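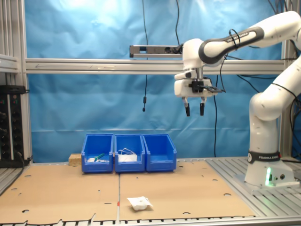
The Franka in our sorting cell, base light green, with the bins lined up along the back.

I've been meaning to write up our pre-run routine for ages, and after the third email in May asking how we do it, fine, you win! This is how I set up and check a small tabletop arm cell before anyone lets it pick things up and drop them in bins. It's written for people with one arm, one bench and no safety department down the hall. If you're running a proper production line, you want a proper integrator and a proper risk assessment, and this page won't get you there.

I work out of a shared workshop in Rultasberg, and the sorting job (we call it Tam) is about as plain as robot work gets. Small items go on the bench, the arm grabs them, they go in a bin. I thought a job that plain wouldn't need much of a procedure. I was wrong about that and have the dented fingertip to prove it.

Before you start

Read the manual for your arm. All of it, including the boring section on mounting. Then get hold of whatever standard applies where you live. ISO 10218 is the main one for industrial robots and ISO/TS 15066 deals with people working close to them, and your local regulator may have its own rules on top. I'm not going to paraphrase them, partly as I'd get something wrong and partly as you ought to own the real thing. What follows is housekeeping that sits underneath all that.

You'll also need a tape measure, a marker, a logbook (paper, please) and a spare packet or two of whatever you're sorting.

Step 1: Work out who can reach in

Walk around the bench with the arm powered down and stick your own arm in from every side. Anywhere you can get a hand to the gripper is a place somebody will get a hand to the gripper. A cloth backdrop is lovely for giving the camera a plain background, but it's cloth. It stops nobody's elbow. Same goes for an aluminium post with nothing fitted between it and the next one. Treat those sides as open and decide what you're doing about them, whether that's a guard, a scanner or a line on the floor plus a very low speed limit that your assessment backs up.

Step 2: Sort out the stop button first

The stop has to be in your hand or within easy reach of where you really stand, and I do mean where you stand at four in the afternoon when you're tired, which in my case is slumped on a stool well off to the left. Press it at the start of every session, with the arm moving slowly on an empty path. Check that it stops, check that it doesn't start again when you release the button, then write it in the book. Takes a minute.

Step 3: Chase every cable

This is the one I'm fussiest about. Cables running down the outside of an arm need enough slack for the furthest pose in your program, and not so much that a loop can hook on a bin or a bracket. Jog each joint slowly to the ends of the range you'll use and watch the cable the whole way, not the gripper. Then look up. Anything hanging from the top of the cell should be tied back or written into your collision model, and tied back is better. Our overhead cable dangles in front of the cloth above the bins, so it's on the checklist by name, and every new motion gets checked against it at crawling speed.

Keep power strips off to the side, out of the arm's reach, with the leads dropping away from the bench.

Step 4: Look after the work surface

I'm a big fan of cardboard on the bench. It's cheap, it's kind to the gripper when you misjudge a height, and you can write on it. It does go ragged at the front, though, and where two sheets meet you've got a seam. A seam can lift. A lifted edge can confuse a depth camera or catch a fingertip on a low approach, so press along it with your palm before each run and tape it if it moves. Swap the sheet once the wear starts showing up in your picks.

Re-measure the table height whenever you swap sheets! I skipped this once, which brings us back to the dented fingertip.

Step 5: Fix the bins

Loose bins creep. Put them in a row, draw around the feet with your marker, and check them against the lines between batches. I keep ours at the back with the low open fronts facing the bench, so I can see what's in them without leaning over. I also set the release height with something already in the bin, because a coiled cable sitting on a packet is a good deal taller than a bare bin floor.

Step 6: One item, slow, alone

Put a single item on the bench with clear space around it. I like a crumpled, slightly shiny packet for this, as it's about the nastiest thing our camera has to deal with and I'd like to know early if the lighting is off. Glare on the backdrop counts as lighting too, so have a look at the camera view before you blame the software.

Run the pick at your lowest speed with a finger on the stop. If it's clean, do it again from 6 different spots, including one right up against the seam. Only then bring the speed up, in steps.

Step 7: Write it down

Our log page came from a template by Gadgate, trimmed to fit what we do. Columns are time, program version, stop test, cable check, surface, bins, initials. The controller add-on we use, Zasov, keeps its own record as well, but it can't tell you that somebody nudged the left bin with a broom.

We do a full recheck every 500 picks, which for us is around 70 minutes of running, and again after any knock, any change of gripper fingers and any software update, however small the release notes claim it is.

A note on the status light

Learn what each colour means on your own arm, from its own manual, and put the list on the wall. Different models and software versions don't always agree, and visitors tend to read green as "safe to touch". Don't let them. Whatever the light says, hands stay out until the stop is pressed and whoever is running the session has said "clear" out loud.

If you want a copy of our log page, leave a comment below and I'll send you the current one. The cable column has been redone since the last lot went out.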